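Travel case collection at the Rodlow reception

Members of the Gruscombe Residents' Association are reminded that the collection of small plastic cases for the Gilchrist Fund will continue until the end of January. Long, narrow cases of the kind used for toothbrushes, pencils or spectacles are all suitable. They are cleaned, filled with basic items and passed to people who have had to leave home at short notice.

The association has so far received 485 cases, of which 82 were handed in during the past month. The Fund hopes to reach 800 before the spring distribution.

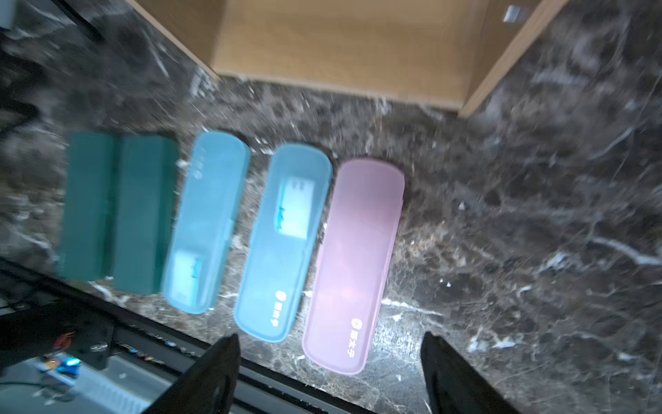

Cases in teal-green, light blue and pink-lavender on the marble counter.

Cases may be of any colour, and both clear and solid plastic are accepted. Lids should close properly and hinges should be sound. Members are asked to look inside before handing a case in, as cards, labels and personal belongings have on occasion been left behind. Printed names or logos on the lid need not be removed.

Cases longer than about 18 inches cannot be taken, as they do not fit the storage drawers in the Porner Room. Glass and metal containers should be kept for the general sale.

Donations may be left at the Rodlow reception between 9 am and 4 pm. Enquiries should be addressed to Wiremu Cartwright at the association's office.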